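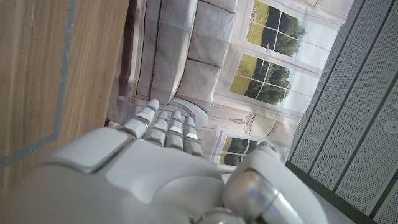 Arash reckons the grey tape should come up before it leaves any more gum on the wood, and wants it in the book so we stop arguing. Fine, it's in the book. I still like having the outline – I know where to put things.

Saturday, just after lunch. Table day at Fevurbridge. I wanted to settle the washing-up layout: plate to the left, blue sponge near the front, the little cardboard box in the middle. Started with the plate 80 mm in from the tape, tried 90, liked 90 better. Hamidreza thinks the sponge wants to be further over. Maybe! I'll try it his way on the next go. 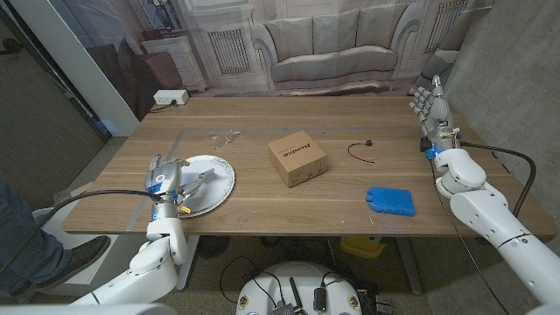
Plate, box, lead and sponge on the taped table.

The red and black lead needs a proper home, I keep finding it next to the box. Still waiting on the two spare plates from Sternau – must ring them. Also ask Jafarzadeh what takes tape gum off wood without spoiling the finish.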